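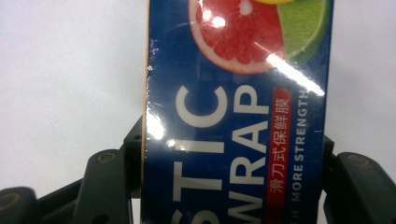 Handgeführter Greifer im Eigenbau
Kursunterlage, Teil 3: Finger montieren, einstellen, mit langen Schachteln prüfen
Offene Werkstatt Felten, Stand 2025-08-02

Voraussetzungen

Teil 1 (Druckteile) und Teil 2 (Gewindeeinsätze, Grundkörper) sind abgeschlossen. Mitzubringen sind der verschraubte Grundkörper, beide Fingersätze und der Beutel mit den Kleinteilen. Wer die Einsätze noch nicht eingeschmolzen hat, holt das vor Beginn am Lötplatz nach. Die Lötspitze für die Einsätze liegt in der oberen Schublade, sie wird nicht zum Löten verwendet.

3.1 Aufbau des Fingers

Jeder Finger besteht aus mehreren Gliedern, die über einen Lenker verbunden sind. Der Lenker sorgt dafür, dass die Anlagefläche beim Schließen parallel bleibt. Bei einer einfachen Zange würde sich der Winkel mit der Öffnungsweite ändern, und eine Schachtel mit ebenen Seiten läge nur an einer Kante an.

Die Schrauben laufen in Messingeinsätzen. Ein Einsatz soll bündig sitzen oder minimal tiefer. Steht er über, klemmt das Gelenk, und zwar oft erst nach einigen Bewegungen. Überstehende Einsätze noch einmal erwärmen und mit einem flachen Metallstück nachdrücken. Nicht abfeilen, die Späne landen im Gewinde.

3.2 Montage

Lenker zuerst am inneren Glied befestigen, Schraube nur so weit anziehen, dass sich das Gelenk noch von selbst bewegt. Danach das äußere Glied. Beide Seiten fertig montieren, bevor der Antrieb eingehängt wird.

Leichtgängigkeit prüfen: Grundkörper senkrecht halten, Finger öffnen, loslassen. Beide Finger müssen gleich weit zurückfallen. Bleibt einer stehen, die Schrauben dieser Seite um eine Achtelumdrehung lösen und erneut prüfen.

Schraubensicherung kommt erst zum Schluss an die Gewinde und nur in kleiner Menge. Die Flüssigkeit greift manche Kunststoffe an. Überschuss sofort abwischen.

3.3 Kabel

Das Kabel verlässt den Greifer hinten und wird in einem lockeren Bogen an der Hand vorbei nach unten geführt. Am Griff muss es zugentlastet sein. Ein Kabelbinder durch die beiden Schlitze genügt, der Kopf zeigt nach außen. Bei den Geräten aus dem November-Kurs saß er innen und scheuerte am Handballen.

Der Winkelstecker aus dem Stulteo-Bausatz passt nur in einer Richtung. Wenn er nicht ohne Kraft einrastet, ist er verdreht.

3.4 Nullpunkt und Öffnungsweite

Greifer mit dem Steuergerät Bralport verbinden und das Programm zur Einstellung starten. Finger ganz schließen, Wert ablesen, als Nullpunkt speichern. Danach ganz öffnen und den zweiten Wert speichern. Bei unserem Mustergerät lag der Wert geschlossen bei 229 und offen bei 2390. Eigene Werte weichen davon ab, das ist in Ordnung. Liegt der offene Wert unter rund 1000, ist der Lenker vermutlich seitenverkehrt eingebaut.

Beide Werte auf ein Stück Klebeband schreiben und auf den Grundkörper kleben. Nach jedem Zerlegen neu einstellen.

3.5 Prüfstück: Frischhaltefolie im Karton

Als Prüfstück dient eine lange Faltschachtel mit Frischhaltefolie. Sie ist für einen selbst gebauten Greifer recht anspruchsvoll. Die Seiten sind eben, geben aber nach, und wenn der Karton außen eingeschweißt ist, gleitet die glatte Folie leicht an der Anlagefläche entlang. Die Rolle im Inneren hat meist etwas Spiel und verschiebt den Schwerpunkt, sobald die Schachtel gekippt wird.

Gegriffen wird über die schmale Seite des Querschnitts oder über die breite, je nach Lage. Die Finger sollen möglichst nahe am Schwerpunkt ansetzen. Bei aufrecht gehaltener Schachtel darf der Griff auch tiefer liegen, solange die Anlageflächen auf ganzer Breite tragen.

Glänzende Verpackung ist außerdem eine Prüfung für die Kamera. Reflexe verdecken Teile des Aufdrucks und wandern mit jeder Drehung. Wer in Teil 5 mit der Bilderkennung arbeiten will, sollte die Belichtung jetzt schon fest einstellen und die Automatik abschalten.
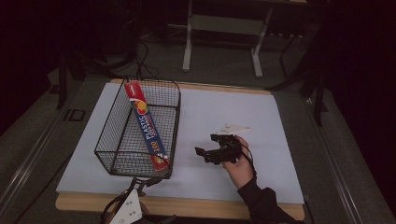
Der Drahtkorb steht auf der hellen Platte und wird für die Übung nicht befestigt. Er darf beim Einlegen und Herausnehmen nicht verrutschen. Verrutscht er, wurde der Rand berührt oder die Schachtel gegen die Wand gedrückt.

Ablauf der Übung:

Finger weit öffnen und von oben anfahren, Handgelenk so drehen, dass die Finger quer zur Längsachse der Schachtel stehen.
Absenken, bis die Anlageflächen die Schachtel seitlich überdecken. Nicht auf dem Gitter aufsetzen.
Langsam schließen, kurz halten, dann senkrecht anheben.
Über dem Rand drehen, bis die Schachtel aufrecht steht, und auf der Platte abstellen.
Auf demselben Weg zurücklegen.

Jede Person macht 9 Durchgänge. Notiert werden nur die Fehlgriffe und der Grund (gerutscht, verkantet, Rand berührt). Liegt die Schachtel diagonal, ist das Ende in der Korbecke der schwierigste Punkt, dort bleibt für den zweiten Finger wenig Platz. Weiter zur Mitte hin greifen.

3.6 Häufige Fehler

Schachtel dreht sich beim Anheben: zu weit vom Schwerpunkt gegriffen, oder nur eine Kante trägt. Anlageflächen gegen das Licht halten und auf Parallelität prüfen.

Schachtel rutscht durch: Auflage fehlt oder ist verschmutzt. Silikonstreifen von Chiu aufkleben, vorher mit Alkohol entfetten. Auf beiden Seiten dieselbe Stärke verwenden und danach den Nullpunkt neu setzen.

Karton wird eingedrückt: Schließkraft verringern. Zwei Stufen niedriger beginnen und schrittweise erhöhen.

Finger schließen ungleich: zurück zu 3.2.

Wert springt bei ruhiger Hand: Stecker prüfen, dann Zugentlastung.

Bis zum nächsten Termin

Greifer mit gesicherten Schrauben und beschrifteten Werten mitbringen. Das Protokoll der Durchgänge kommt in die Kursmappe. Teil 4 behandelt die Halterung der Kamera. Die Druckdateien dafür liegen im Kursordner, Unterordner „Halter", und sollten vorher gedruckt sein, Füllung 40 Prozent, ohne Stützstruktur.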